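About Stadard

Compartment boxes and small-parts storage, filled and refilled to a written layout
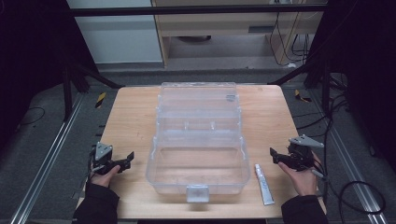
One customer wrote that a clear box is only any use if somebody has decided what goes in it, and that the deciding takes longer than the filling. We agree with this. Most of our work is the deciding.

What we do

Stadard supplies compartment boxes to workshops, school science departments, repair benches and first aid rooms. A box can be bought empty. More often it is bought with a layout, meaning a printed plan that gives the contents of each compartment, the quantity to be kept there and the quantity at which it should be refilled. We write the layout, fill the box to match, label it and keep a copy of the plan on file so that refills can be ordered by compartment number.

We began as the stores department of a fittings merchant in Asport. The merchant's counter trade closed and the stores carried on, first with the same customers and the same stock of screws, washers and fuses, later with stationery, laboratory sundries and dressings. The premises are still in Asport, in the old trade counter building, with the goods entrance at the side.

The boxes

We stock clear plastic boxes with hinged lids and front latches. Clear walls and lids are standard across our range. Coloured boxes were offered for a time and were withdrawn, as customers used the colour to mean different things in different rooms and stock was put away wrongly. Coloured labels are still available.

The Lacroix series is our main range and comes in 4 sizes. All sizes share the same height, so that mixed sizes can stand side by side on one shelf with the lids level. Dividers are supplied separately in packs. They are fitted by us if a layout has been ordered, and left in the bag if it has not.

Three points are checked on every box before it is filled:

Hinge. The lid should open flat to the bench and stay there without being held. A lid that springs back is rejected.

Latch. It is opened and closed by hand, then tried again with the box full. A latch that holds on an empty box does not always hold on a loaded one.

Divider slots. One divider is run through each slot. Slots with flash left in them from moulding are trimmed if the box is otherwise sound.

Rejected boxes are used on our own shelves for floor sweepings, odd stock and string.

Tubes, bottles and other awkward items

Screws and washers take the shape of the compartment. Tubes do not. A tube of ointment or adhesive has a wide flat end and a narrow capped end, and if it is put in a short compartment it will be bent, and sooner or later it will split at the fold. We measure a tube crimp to cap and allow a clear compartment longer than that figure, with the dividers on either side taken out as needed. Tubes of the same kind are laid alternately, cap to crimp, which gives a flatter stack. Opened tubes are never returned to a box with dressings.

Bottles are kept upright, and therefore only go in the deepest Lacroix box. Anything with an expiry date is given a compartment at the front edge, nearest the latch, with the date repeated on the layout card. Ointments and adhesives are not put in the same box, whatever space is left over. We have been asked to make exceptions and have declined.

How a layout is made

A layout normally starts with the customer's present box, drawer or tin, sent to us as it is. Please do not tidy it first. The contents are tipped out, sorted and listed, and we note which things are duplicated, which are missing and which have evidently not been used. A draft layout then goes back for marking up. The customer crosses out what is not wanted and adds what is.

Two drafts is usual. School science departments tend to need more, as each teacher has a different view of where the crocodile clips should live.

Once the layout is agreed, the box is filled on an open bench, lid back, starting with the compartments furthest from the person filling and working forward. Small counted items go in first. Long items follow, then anything soft. The card goes inside the lid with the print facing out, so it can be read with the box shut.

We hold 194 current layouts. A customer may buy a box to an existing layout without paying a drafting fee, unless the layout has been marked private by whoever ordered it.

Labels

Compartment numbers run left to right from the back row, with the hinge side away from the user. This is the Sorker numbering, which we took over with the old merchant's stock cards and have kept unchanged. It is the reverse of what some catalogues print, and customers moving to us from another supplier should check their first refill order against the card — it is the commonest cause of returns.

Labels are printed on matt white film. They may be wiped with a damp cloth. Solvent will lift the print.

Refills and returns

Refills are ordered by layout number and compartment number. The minimum order is 2 compartments. Goods leave in flat paper packets with the compartment number on the outside, and are intended to be tipped straight in.

Unused refills may be returned within 60 days if the packet has not been opened. Dressings, ointments and adhesives cannot be returned once they have left the building. Cracked lids and broken latches are replaced free of charge for as long as the size remains in the range; send the broken part, not the whole box.

Visiting

The counter in Asport is open on weekday mornings for collections and for looking at the sizes. Sample boxes are kept on the table by the window, and customers are welcome to bring their own items and try them for fit. There is one parking space at the side entrance, to be left clear when the gate is open for deliveries. The counter is closed throughout August for stocktaking, though refill orders are still sent out.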